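Can't sleep the night before an early flight
Anxiety and Stress > Day to day

hsugiyama
I'm not scared of flying as such. Once I'm in the seat I'm fine. It's the night before that gets me. I lie there checking the alarm, then my heart starts going and by 3am I've decided I'm ill. Next one is in July, leaving on a Sunday at 6.40. Has anyone found something that works? I've tried the Flitero app and the breathing made me more aware of my heart.

kasun_k
Same here with breathing apps. What helped me was giving up on sleep as the goal. I lie down at ten, lights off, radio on low. If I sleep, good. I've done two flights on no sleep at all and nothing bad happened.

marrow112
Disagree with that. If I don't sleep I'm in a state by the gate and the panic is worse. I asked my GP, who went through it with me properly. I'd start there, and don't borrow a tablet off a friend.

kasun_k
Fair enough, I did say it was what helped me. Lying there telling myself I must sleep was the whole problem.

tilly432
I do all my sorting by teatime the day before. Passport, keys, tablets, clothes on the chair. After that I'm not allowed to touch the bag. I use trays on the table and write labels for them.
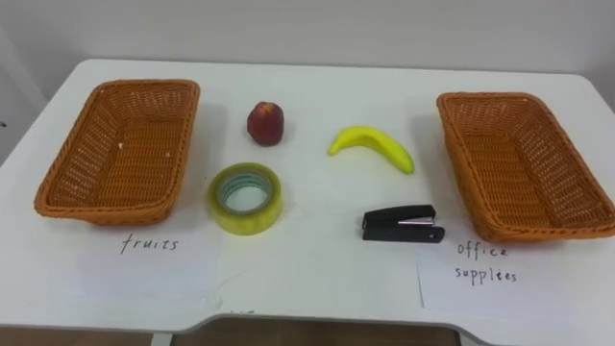 Both baskets still empty, labels written

It cut down the getting up to check things. Before that I was in and out of bed half the night.

marrow112
Doesn't that turn into its own ritual though? My therapist had me drop the lists. I was checking the list instead of the bag.

tilly432
It could do. I look once and that's it. If I was going back to it I'd stop.

hsugiyama
I'm a checker so that's useful, both sides of it. Might try one look and then the radio. Did the GP thing take long, marrow?

marrow112
2 weeks for the appointment, ten minutes in the room. Book it now if you're off in July.

kasun_k
And set a second alarm in another room. I stopped looking at my phone once I had that.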